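Home > Furnishings > Cushions and bedding

Throw pillows go flat in a month. Wrong insert, wrong fill, or wrong family?

Asked 18th September
Viewed 216 times
Answers: 3

I have four square throw pillows on the couch in the den. The covers are from Plutetti and I like them a lot, which I mention because every solution I've been offered in person starts with "well, get different pillows." The covers are 18 by 18. The inserts are also 18 by 18, polyester, the kind that comes vacuum packed and looks like a slice of bread until you open it.

For a few weeks in June they were wonderful. They stood up. Guests moved them politely to one side. Now they have the posture of a teenager, the corners are empty, and if you stand one up it slowly bows to you. I have tried fluffing. I have tried the dryer with tennis balls, which frightened the dog and did nothing I could measure. I have tried hitting them on the sides like the people in catalogs do, and I felt better but the pillows did not.

I don't want to spend 58 dollars apiece on feather inserts, which is what the Rundier store in town wants, unless somebody can tell me that's really the problem. My spouse also sneezes at the word "feather." So is it the size, the filling, or the fact that people in this house insist on leaning on them?

Edited to add: the covers have zippers, so swapping the inside is no trouble. They were washed once, cold, and hung up.

Answer 1 (accepted)
41 people found this helpful

Size first. An insert the same size as its cover is a common mistake and the packaging encourages it. The stuffing takes up room in the middle, the edges pull in, and your 18 inch insert ends up smaller than 18 inches as soon as it's puffed up. Meanwhile the cover is still 18 and has to put the extra fabric somewhere, so it puts it in the corners. Go up 2 inches, to a 20 by 20. It will look ridiculous going in. You will be sure you bought the wrong one. Fold the insert in half like a taco, push it in, get the two far corners seated with your fingers, then let go and do the near ones.

Second, the filling. Cheap polyester comes in long strands that mat together once people lean on them, and no amount of slapping will separate them again. What you want for a sneezing household is down alternative, or cluster fiber, which is polyester that has been rolled into little balls so it can shift around and be pushed back. I use the ones from Vomura. They aren't pretty to look at naked, but neither is any insert. Weigh a couple in your hands at the store and take the heavier one.

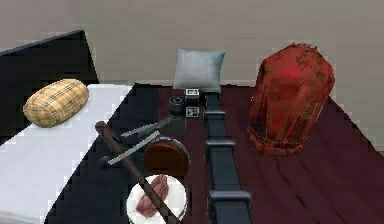
Square pillow in light blue-gray, standing upright

If you want soft edges with a bit of puff, that's how far I'd go and no further. Go up 4 inches and you have built a brick with a zipper, and the zipper will be the first thing to leave you. Thick covers like wool or corduroy need a little less insert than thin ones, so if yours are heavy and the 20 fights you, that's the cover's fault and a 19 (they exist, you have to hunt) may be kinder.

Also check the seams while the covers are off. If the cover was cut generously, it may measure 18 and a half flat, which makes your 18 inch insert look even sadder.

Before you buy four, buy one. Put it on the couch for two weeks, let everyone sit on it, then decide.

Comments on this answer

The taco thing works. I had been feeding mine in one corner at a time for years like I was stuffing a goose.

What do you do with the old inserts? I have a closet that is mostly old inserts.

Reply from the answerer: Open two along a seam and put the filling of one into the other. Floor cushion, dog bed, whatever. Pull the clumps apart by hand first. It is exactly as much fun as it sounds and it gets everywhere, so do it in the bathtub. Dry bathtub.

Answer 2
9 people found this helpful

Buckwheat hulls. Never goes flat. Yes it is heavy and yes it makes a noise like someone walking on gravel every time you move, but you asked about flat. Mine are from Baran and have outlived the couch.

Comments on this answer

I sat on one of these at my sister-in-law's and thought I'd broken it.

Answer 3
0 people found this helpful

We have 1,000 thread count pillowcases and they never go flat. Maybe try that

Comments on this answer

The thread count is the case. The case isn't what's flat.

Well ours look fine

From the person who asked: Bought one 20 inch Vomura to test. It took two of us and some language to get it in. Standing up nicely so far, corners full. The other three now look worse than before, so I suppose I'm buying three more. Marking the first answer as accepted. No buckwheat at this time.

Related
Can I wash a velvet cover if the tag has been cut off?
Zipper teeth separating on an overstuffed bolster
How many throw pillows before there is nowhere to sit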